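Flidell thread, Friday. Re-covering the long bench at the Plerneck workshop and marking it out.

1/ Brown kraft-style paper over the whole top, one sheet. The roll was 2,000 mm wide, trimmed to suit. Joins catch, so avoid them.

2/ Blue tape for the grid. Long lines first, then the cross lines. Bilal Sleiman snapped the first with a string, the rest were measured off it.

3/ Press the tape crossings down hard with a thumbnail. One yellow plate with a raised rim set down in a cell near the middle as a size check. It fits inside the lines.
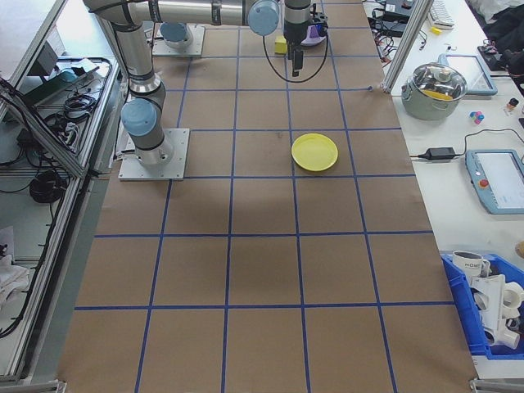 4/ Side table stays white and uncovered. Pot with the glass lid, tablet and power adapter live there. HOME mug goes in the blue bin with the white pipe fittings.

5/ Paper marks easily. There's a faint smudge left of the plate already. I'll replace the sheet in November.

6/ Tape used: nearly 3 rolls. Colour is personal preference.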